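Return Stations and the Cost of the Missing Rim

Most cafeteria redesigns begin with the serving line. The return station is specified last, usually from whatever counter length remains, and it is then expected to absorb the whole output of the dining room within the same forty minutes. I think the order should be reversed. The rate at which dishes come back sets the rate at which clean ones go out, and a kitchen that runs short of bowls at 12:40 has a return problem, whatever the purchasing department believes.

The Fledodell building is a useful case. Its dining room seats 271 and was opened with 307 trays, a ratio that looks generous on paper. The trays are flat laminate with no rim. The return counter takes six of them side by side. During the lunch peak, diners slide their trays against each other, the edges ride up, and the attendant spends time separating trays that should be clearing dishes. The operator responded by ordering more bowls. Stock on the shelf rose and the shortage at the serving line moved later by a few minutes.

Grinduditz, two floors of a converted mill, took the opposite approach. It has 135 seats and a return counter nearly as long as Fledodell's. Trays are rimmed and diners are asked to leave everything where it is. There is no sorting shelf, no slot for cutlery, and no sign with arrows. Staff clear from behind. The line moves because each person performs one action and leaves.

The usual objection is labor. If diners do not sort, someone must be paid to do it, and the published comparisons from tray suppliers tend to treat diner sorting as free. It is free only if it is done correctly. A bowl placed in the plate rack has to be lifted out again, and a fork under a napkin has to be found. Rework is labor too, and it is slower because it comes with a search.

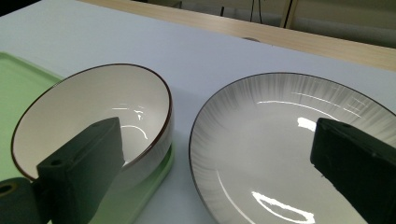
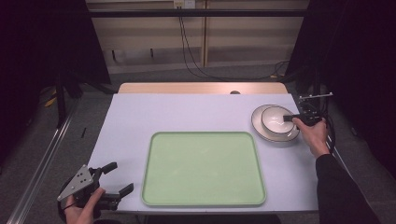
Tray selection deserves more attention than it gets in either building. The common specification lists outer dimensions, weight and color, and stops there. Rim height is left to the catalog, and corner radius is rarely mentioned at all. A light green tray with a raised rim and rounded corners, as in the second picture, has the two features I would write into every contract. The rim limits sliding and contains small spills, and the rounded corner leaves no tight angle for food to collect in. Color is a matter for the building, although a pale surface does make residue easier to find during inspection.

Stacking is the remaining argument against rims, and it is a fair one. Rimmed trays that do not nest take more height per unit, and a cart that held 106 flat trays will hold fewer. The answer is to specify nesting depth along with rim height and to test a full stack on the actual cart before signing. Fiadzo did this for its spring order and rejected the first sample. Tradberg skipped the test and now parks a second cart in the corridor, where it blocks half of the return line every Sunday.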